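Zotudus Wipe-Clean Table Covering

Product information for schools, community halls, care settings and households

The Zotudus range is supplied by Drulledham, which has provided table coverings and related furnishings to institutional buyers from its Clirkow office since the company was formed. The range is intended for tables that are in use for most of the day and must be returned to order quickly between one activity and the next. It is sold by the cut length and in ready-hemmed sizes.

This page sets out the available finishes, sizes, care instructions and ordering terms. Customers replacing an earlier Drulledham covering should read the section on matching existing stock before placing an order.

Patterns and colors

Zotudus is printed in four pattern families: Plain, Stripe, Orchard and Tile. Plain and Stripe are held in all widths. Orchard is held in the two narrower widths only. Tile is the most frequently requested family for dining rooms and shared workrooms, where a busy print is often preferred to a single flat color.

All patterns are printed edge to edge. The repeat is not centered on ready-hemmed sizes unless this is requested at the time of order, and centering adds to the length of material used. Colors on a screen will differ from the printed article. Sample swatches are available on request and should be viewed in the room where the covering will be used, both in daylight and under the room's own lighting. 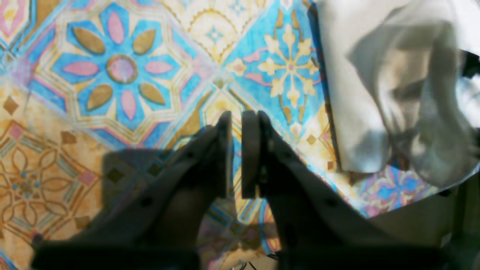 Sizes

Cut lengths are supplied from rolls in widths of 90 cm and 200 cm. The minimum cut is 100 cm, and lengths increase in steps of 10 cm. The longest continuous cut from a single roll is 300 cm on the wider width. Longer tables may be covered with two pieces, and the sales office will advise on the overlap.

Ready-hemmed sizes are rectangular. Round and oval pieces are made to order from a paper template supplied by the customer. Please do not send a sketch with measurements in place of a template, as table edges are seldom as regular as they appear.

To measure for a rectangular table, take the length and width of the top and add twice the drop required. A drop of 20 cm is usual for dining. A shorter drop is advisable where chairs with arms are pushed under the table or where wheelchair users are seated. For tables placed against a wall, the drop on the wall side may be reduced, and many customers omit it.

Everyday use

Zotudus may be used for meals, handicrafts, sorting and folding laundry, and paperwork. It should be laid on a clean, dry surface. Grit trapped beneath the covering will mark both the table and the print in time.

The covering is not an ironing surface. Irons, hot dishes and pans fresh from the stove should be placed on a suitable mat. Cutting directly on the covering will damage the surface layer, and damage of this kind is excluded from the guarantee.

New coverings carry fold lines from packing. Leave the covering flat overnight – two nights in a cool room – and most of these will drop out. Remaining lines may be eased from the reverse side with a warm, damp cloth. Customers with storage space are encouraged to keep spare coverings rolled on a tube, print side outward.
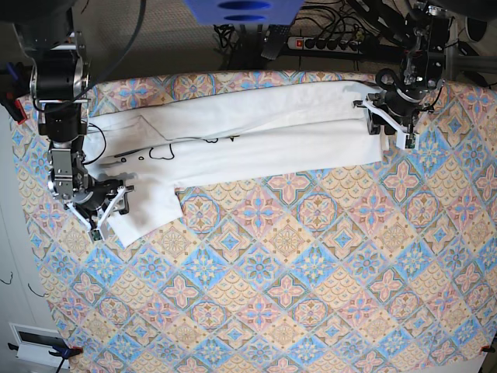 Garments and household linen left on the covering for long periods should be fully dry. Damp fabric can hold moisture against the surface, and strongly dyed items may transfer color. Pale textiles present little difficulty, but new denim and dark towels should be kept off the lighter prints until they have been washed several times.

Cleaning

Wipe with a soft cloth and warm water containing a little dish soap. Rinse with a second cloth and dry before use. Tomato, turmeric, ballpoint ink and hair dye should be removed at once. Do not use bleach, scouring powder, acetone or stiff brushes.

The covering must not be machine washed or tumble dried. Disinfectant wipes may be used in care settings provided that the surface is rinsed afterward. A list of wipes tested in our own workroom is available from Zdenka Dervishi in technical support.

Matching existing stock

Prints are produced in batches, and slight variation in shade between batches is normal. Where several tables stand side by side, all coverings should be ordered together. Drulledham can hold material from one batch for a customer until the end of the following September, subject to a deposit.

The former Woo range was withdrawn when its printing works closed. Tile replaces the Woo print of similar scale, but the two do not match when laid edge to edge. Remaining Woo pieces are sold as seen through the Clirkow office and cannot be returned.

Guarantee

Ready-hemmed coverings are guaranteed for two years in domestic use and one year in institutional use. The guarantee covers separation of the layers, failure of the hem and fading of the print indoors. It does not cover cuts, burns, staining or use outdoors. Proof of purchase is required, together with the batch number printed on the packing label.

Ordering and inquiries

Orders may be placed by telephone or by post. Institutional accounts are administered by Karla Jaramillo, and applications for a new account should be accompanied by a purchase order on headed paper. Made-to-order shapes are handled by Urho Nieminen – please mark the template with the customer name, the pattern and the word TOP on the upper face.

Cut lengths cannot be returned unless faulty. Unused ready-hemmed sizes may be returned within 30 days in their original packing. Carriage on returned goods is payable by the customer except where an error has been made in dispatch.

The sales office opens at 8:30 a.m. and closes at 4:30 p.m. Swatch requests received before noon are mailed the same working day.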